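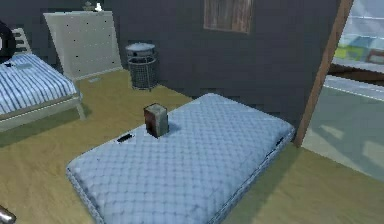
2018-03-06, sim bench, after the visit

Okay, writing this up while I still remember who asked what. The Skadberg people came through this morning and we gave them the bedroom tidy-up demo, the one Kumiko Tsuji has been nursing along since February. I'd picked the layout with the quilted mattress flat on the floor, the little block standing up near the back of it and the thin black thing lying next to it, mostly to have two very different shapes to talk about (one stands, one lies flat, and the planner hates the flat one). Good choice, I think! The first question from the visitors was about the quilting. They wanted to know if the diamond pattern is real geometry or painted on. I said I'd check. Kumiko, it's painted on in the collision model, right? The render had everybody convinced the block was going to wobble.

Ran 6 episodes live, 5 good. The bad one was the black stick. Gripper came down at a slant, closed on the quilt and dragged, and the stick ended up over the far side on the floor. I let it play out instead of hitting reset, and then of course the retry logic went looking for the thing where it used to be, for what felt like a month. Somebody from Skadberg laughed, kindly. We should cap the retries before the open day. I've put that on the board.

Timing: the talk ran long. Kha Diệp had the slides on Kenum (our scene generator, note to self to say that out loud next time, I just kept saying "Kenum" and got blank looks) and the shuffle bit went over really well. He pulled up the same room with the clutter moved, then again with the lights changed, and people started calling out things they wanted to see. Someone asked for a cat. No cat.

Things they asked that I couldn't answer properly:

How many rooms do we train on? I said 150, Kha said 1000, and we were both right, he was counting the reshuffles. Agree on one number before the open day please.

Does any of it carry over to a real arm? I told them about the Oshima runs but I had no plots with me. Need the plots.

Why is the mattress soft to look at and hard to touch? See above. I mumbled something about solver time.

The woman from Alletti, who tagged along with the group, wanted to drive it herself, so I gave her the gamepad. She picked the block up on her second go and set it down standing, better than I usually manage. Camera control was upside down for her though, she kept looking at the ceiling. There's an invert setting somewhere in the old config, I'll dig it out.

Setup notes for whoever runs it next:

Start the viewer before the projector is plugged in or the window opens on the laptop and you can't drag it across.

Seed from today is saved in the demo folder under "skadberg morning". Leave it alone, I want to rerun the slanted grasp with contact logging on.

Turn the fan on. Full room plus the big machine under the desk got very stuffy.

Kha has the sign-up sheet with the email addresses. I owe the Alletti woman the link to the grasp paper and haven't sent it yet. Doing the retry cap first, then lunch.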